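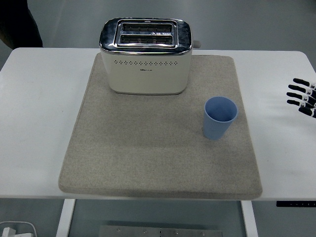
Cream two-slot toaster and blue cup, on the felt mat

From: Shanthi Patwary
To: Liyanage kitchen list
Date: Jun 20, 2021
Subject: Re: felt under the toaster?

Sajib Kumarasinghe wrote:
> Does anyone keep a mat under their toaster? Mine slides every time
> I push the lever down, and the table is starting to show marks.
> Cork looked awful after one summer.

Yes, and I'm so glad you asked! I put a thick felt mat on our white table in June and I love it. It's a soft beige with rounded corners, big enough that the toaster can sit toward the back and you still have plenty of room in front for a cup and a plate. The toaster stays put now, and cups make hardly any noise when you set them down – a real treat at 6 in the morning when the rest of the house is asleep.

It does pick up smudges. I shake the crumbs off outside and go over it with a damp cloth, and that gets most of it. Let it dry flat or the corners curl (ask me how I know).

The toaster is the plain cream kind with the shiny top and a little row of vent holes across the front. I wipe the chrome with a dry dish towel and it comes up beautifully!

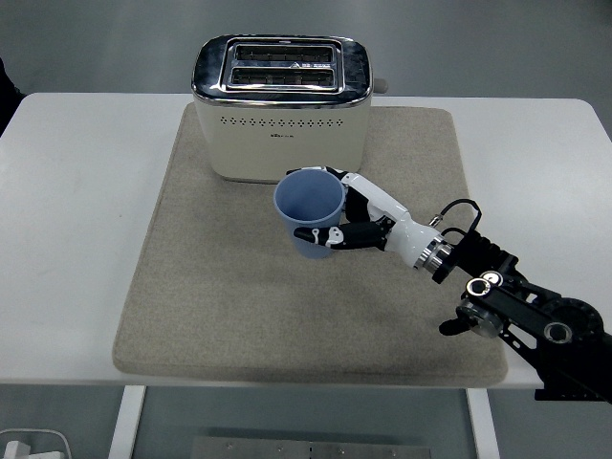

Sajib Kumarasinghe: Thanks, that's a yes from me then. How does the felt hold up to spilled tea? We have two kids and plastic cups go over at least once per breakfast. I was looking at the Stondholm one, but it's 112 with shipping and I'd like to know it can take a soaking first.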